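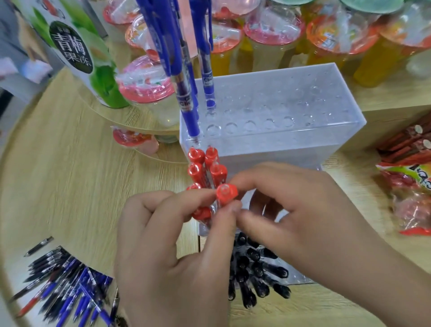

Mellora Acrylic Pen Block
Counter display stand for pens, clear, round holes
Stock code 152. Sold singly or by the carton of 40.

What it is

A rectangular block of clear acrylic with rows of round holes drilled into the top. Pens stand in the holes. We have stocked a lot of counter displays over the years and most of them promised to lift impulse sales, a claim we have never seen anybody prove. We make no such promise. The Mellora holds pens upright on a small piece of counter, and you can see through it.

Who it suits

Stationery corners in shops that mostly sell something else. If your pens currently live in a mug by the till, or in a heap next to the jelly cups and other snacks, this is tidier. A customer can pull out one pen without bringing up four others. If you run a proper stationery store with a full wall rack, you probably don't need it, and Chun-yin Fung on our sales desk will tell you so if you call.

Filling it

The supplier's leaflet says "fills in moments." We'd call that optimistic. Filling by hand is slow the first time, mainly because of the sorting. Put the pens down next to the block, pull out one color, and finish that color before you start the next. Clips all facing the same way looks better from the customer side, though we admit it won't stay like that past lunchtime.

Reds at the front corner, blacks at the front center and blues behind is a fair starting layout. Black sells fastest at our own counter, so it gets the easiest reach. Your counter may differ.

Hold the block steady with one hand when you press a pen in. It has no rubber feet. We asked for them and were told they were "under review," and they have been under review for 2 years.

Will my pens fit?

Try one first. The holes are all one size and were plainly made with ordinary gel pens in mind. Fat barrels and triangular grips are doubtful. Wian Mofokeng in our returns room has seen blocks come back with a marker jammed in one of the holes, and we don't refund those. Send us a sample of your pen and we'll test it before you order a carton — free, allow a week.

Bundles wrapped with a rubber band will not go in as a bundle. Take the band off.

Cleaning

Soft cloth, water, a drop of dish soap. No glass cleaner with ammonia, which can cloud acrylic. The holes collect dust and the odd blob of ink, and a cotton swab gets most of it. The product sheet says "scratch resistant." Ours has scratches. They don't show much once the pens are in.

What we don't like

No price strip. You'll need to tape a card to the front, and tape marks on clear plastic look cheap.

A half-filled block looks worse than an empty one. Keep a refill box under the counter or don't bother.

It isn't secured in any way. Schoolkids will help themselves.

What's in the box

One display block and one leaflet. Pens are not included, nor is anything else you might set up beside it.

Buyer comments

"Does the job. Took me longer to fill than they said." — Dehua Ye

"Bought two, only use one. The second is too much for our counter." — Man-lok Chou

Ordering

Lam cartons ship from our own warehouse. Single blocks go by regular mail in a padded sleeve. Check the corners when it arrives and report chips before you fill it. Questions about samples go to Chih-ming Hsiao at the trade desk.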